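An Afternoon at the Trundthorpe Shared Workshop

So I finally drove out to Trundthorpe for the open day. I'd been meaning to go since last June, when a guy on the Lockyer forum posted about their two-armed table build and I read the whole thread on my phone in a parking lot. It's 20 miles from my place, and I still managed to get lost twice in Hastow (the bridge is closed, follow the yellow signs, don't trust the map).

The workshop is upstairs over a tile warehouse. You go in past the pallets, up a metal staircase, and then you smell coffee and solder and you know you're in the right place. Membership is cheap, the heating is terrible, and there's a sign-in book with a pen on a chain like at the bank!

The front room is mostly wood stuff. Somebody was turning bowls and somebody else was fixing an accordion, and I could have stayed with the accordion all day. But I'd come for the arms, so I got my coffee and went on through to the back.

They call the build Brornadden, after a hill one of them fell down, and it's been going for 3 years. The first version was one arm on an old desk, and it shook so hard when it moved that the screws backed out. Then they went to a proper table frame with an arm bolted on each side, and that's the one they've stuck with. I asked what it cost and got a long laugh, then a number: $3000, spread over everybody, with the arms eating most of it. The frame got drilled wrong the first time and had to be done over, which made me feel a lot better about my own garage.

What I liked most was how ordinary the stuff on it was. I'd pictured foam blocks, maybe a chessboard. They raid thrift stores and their own kitchens, and the more annoying a thing is to pick up, the happier they are to find it. Anything with a handle is a project. Anything with a drawer is a whole month.

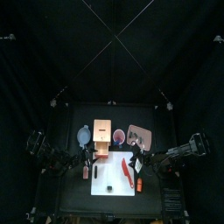 Brornadden with the kitchen things set out. Cutting board up front, little cabinet with its drawer open at the back.

The black fabric was my favorite trick, and I'm stealing it. It goes all the way around, and before they hung it they had trouble every time someone walked past in a bright shirt or the sun came in the side window. My own setup faces a bookshelf, so I think I know what's been wrong with it since Christmas. They told me to get the dullest fabric I could find and to wash it first, or I'd be picking lint off everything.

I asked a pile of questions about grippers. Theirs have been rebuilt more often than anything else on the table, and they keep the old fingers in a cookie tin, which got passed around so we could all poke at them. Some were snapped clean through. One had melted a bit! The advice I wrote down was to print spares before you need them, and to start slower than you think is slow. Also, label both ends of every cable. I did not label both ends of every cable, and I've got an evening of crawling under my bench to look forward to.

The drawer gave us the longest talk of the day. Pulling one open sounds easy until you start worrying about the cabinet coming along for the ride, and there were 2 camps on it. One camp wants to stick the cabinet down. The other says that's cheating, and that the second arm should hold it. I'm with the second camp, but I also don't have a second arm, so it's easy for me to say.

A few practical things if you're going. Parking is behind the warehouse, not on the street (they do ticket). The stairs are steep and I didn't see an elevator, so call ahead if that's a problem. Bring cash for the cake table. The lemon one was gone by two o'clock and I only got crumbs. Kids are welcome in the front room, and in the back if an adult stays with them.

I bought a bag of mixed bearings from the swap shelf that I have no use for whatsoever, and drove home the long way around Hastow. The fabric's already ordered. Next open day is in the fall, and I've promised to bring my one arm along if I can get it to fit in the car.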